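The Ferry at Pletbridge

My grandmother kept the ferry timetable in her head, and when she died the village lost both. This is how my father told it. For me she was only an old woman who smelled of soap and wanted me to eat more.

In November I came back to Pletbridge to sell her house. The river was high and brown. She had lived there 77 years, and the kitchen clock still showed the summer hour — she never agreed to change it. I slept in her room under two blankets and woke each night when a boat horn sounded. In the morning I asked at the shop which boat it was.

"There is no boat," said the girl. "The Nekton stopped when they built the road."

I did not argue. I paid for my bread and walked down to the landing. The boards were soft and the bell had lost its rope. On the post somebody had painted the old fare, 79 pence, and below it, in small letters, my grandmother's name.

That evening I could not settle to anything. I sat with my coat on and waited for the horn.
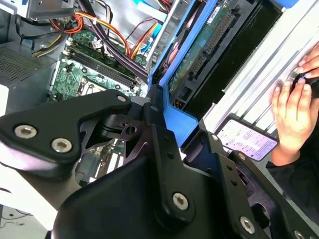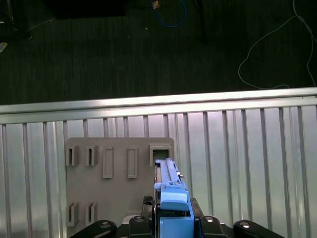 Kieran Rudd told me the next day that I was not the first to hear it, and that my grandmother used to go out and answer. She had a brass whistle, he said, and she blew it two times, so that the ferryman would know someone was still waiting on this side.

"Did he ever come?" I asked.

"She went to bed after it. She slept well, I think."

I looked for the whistle in every drawer. I found buttons, candles, a letter from a Mrs Ruotsalainen about a goat. The whistle was in the pocket of the apron, behind the door, where I had hung my own scarf on top of it.

On Thursday the buyer telephoned to ask when he could have the keys. I said I would ring him back. It was nearly dark, and the river had started to make its noise against the boards, so I put on my grandmother's boots and went down with the whistle in my hand.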